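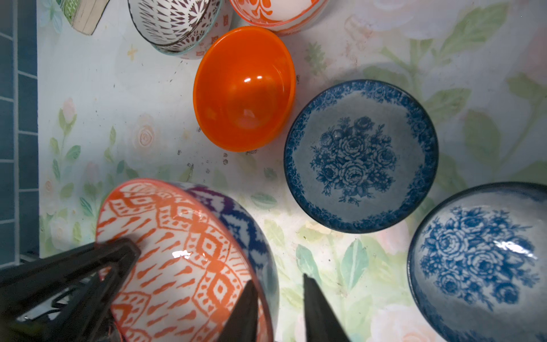

*Page last changed: April 7, 2024*

# Shared Meals and Food Waste in Student Housing: Final Report

Prepared by Peninah Massawe, Dorian Bouvier and Vinh Vương
Supervisor: Benedicta Lamptey

## 1. Background

Chevalier House and Sallent House are two student residences in Flarnbridge. They are similar in age and rent, but they differ in how residents eat. Chevalier has small kitchens shared by four or five residents, most of whom cook alone. Sallent has one large kitchen and a long-standing custom of evening meals cooked in turn. The project set out to learn whether this difference has any bearing on how much food is thrown away.

## 2. Method

Data were collected over 14 days in March. Each residence was given sealed bins for food waste, which were emptied and weighed every morning before 9:00. Coffee grounds, tea bags and bones were removed before weighing. A short questionnaire was sent to 200 residents across both sites, with questions on shopping habits, storage space and the number of meals eaten at home.

Corentin Besnard, who manages both buildings, gave permission for the study and supplied the occupancy figures. Bowls and plates were scraped by the residents themselves, so a small amount of waste probably went down the sink and was not recorded.

## 3. Results

| Residence | Mean waste per resident per day |
|---|---|
| Chevalier | 528 g |
| Sallent | 318 g |

The gap was widest on the days after the weekly market, when Chevalier residents cleared out their refrigerators. Bread and salad leaves made up most of the waste at that site. At Sallent the largest share was cooked rice – a result the group did not expect.

Questionnaire answers pointed to package size as a common problem. Many residents who cook alone wrote that they could not finish a loaf or a bag of greens before it spoiled. Several Sallent residents noted that the cooking rota was hard to keep up during exams.

## 4. Limitations

The study covered one season and two buildings. Residents knew that the bins were being weighed and may have changed their habits. The scale at Chevalier was replaced on the fourth day, and readings from the first three days were corrected using a known weight.

## 5. Recommendations

- Place a labeled shelf for unopened surplus food in each Chevalier kitchen.
- Post a simple guide to rice portions in the Sallent kitchen.
- Repeat the weighing in the fall term, with the Potden residence added as a third site.

The full weighing log is held by the supervisor and may be read on request.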